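The Kitchen With No Crumbs
A skeptic goes to the Kostico open day

Last updated: 20/10/2024
Reading time: 3 min

The invitation from Kostico promised "an afternoon with the household helper of tomorrow." I have been to enough of these afternoons to eat lunch first.

Kostico occupies the back of a former carpet warehouse in Trilcombe, and for its open day it had put out folding chairs, a coffee urn and a wall screen larger than my car. The household helper of tomorrow lives on the screen. It is called Pirnimon, and so far it is a piece of software that runs a simulated arm in a simulated kitchen. There is a real arm, I was told, but it was in another building being refitted.

Krum Softić runs the kitchen project. He is a patient man in a gray sweater, and he did not flinch when I asked why I had driven two hours to watch a computer drawing of a sink.

"Because you can fail in there all night and not break a plate," he said. In the week before the open day, he told me, Pirnimon had made 1,678 attempts at the same short list of chores. I asked how many had worked. He said it depended on the chore.

The chore on show was a dull one, which I count in its favor. Pirnimon was to handle a small item at the shelf over the sink. Most of us do this kind of thing while talking on the phone. Softić's team had been at it since March. 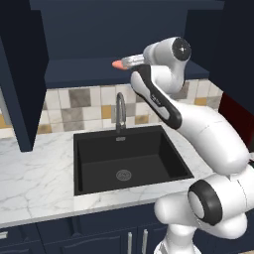
The simulated kitchen at Kostico, with the arm working at the shelf over the sink.
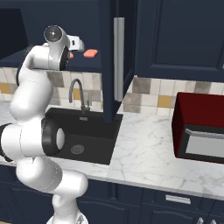 The slide that came next said 97 percent. It stayed up long enough for people to take out their phones, and a man near the urn clapped. I put my hand up and asked what the other 3 percent looked like. Softić, to his credit, had a clip ready: the arm closed its fingers, rose with great dignity and carried nothing at all to the far end of the counter. Then it opened its fingers over the spot and went home. By its own lights it had done the job.

I would have liked the whole hour to be about that clip. A machine that drops things is a nuisance. A machine that doesn't know it has dropped them is a different kind of houseguest, and I can't see many people leaving one alone with their mother's china.

The number has other troubles. It comes from one kitchen, rebuilt over and over with the furniture in the same place. I asked whether the counters ever had mail on them, or a cat, or yesterday's pan. "Clutter is on the schedule," Softić said. I asked when. He looked at Spyros Ionescu, who handles the partnerships, and Ionescu said they would rather not give dates.

Ionescu is the one who talks about money. Nikolovski, a firm that rents furnished apartments, has signed up for a trial, and he expects the real arm to go into one of its kitchens once the refit is done. He wouldn't say which chores it will be given. He did say the monthly fee would be 800 dollars. For that sum, where I live, you can get a good human cleaner in often enough to be on first-name terms, and she will do the bathroom.

I don't want to be unfair. The movement on the screen was smoother than what I saw from other outfits a few years back, and the people who built it answered most of what they were asked. One of the younger engineers spent ten minutes with me on the question of grip — how hard to squeeze something when you can't feel it — and she was more doubtful about the whole business than I am. She said a simulated object is as heavy and as slippery as you tell it to be, and that a real one doesn't ask. I hope they let her give the talk next time.

On the way out I rinsed my coffee cup in the staff kitchen. The drying rack was full, there was a bicycle helmet in the way, and somebody had left a fork standing in a jar of peanut butter. I asked Softić if Pirnimon could be tried on that room. He laughed and held the door for me.

Comments (3)

dellarobin
800 a month and it can't tell if it's holding anything. My teenager does that for free.

Warehouse Pete
Bit harsh. Everyone tests in simulation first, it's cheaper and safer. The question is how much carries over to the real arm and I wish you'd pushed them on that.

M. Aldous
Did they say what happens if the power goes out while it's holding something over the sink? I asked at the spring event and never got an answer.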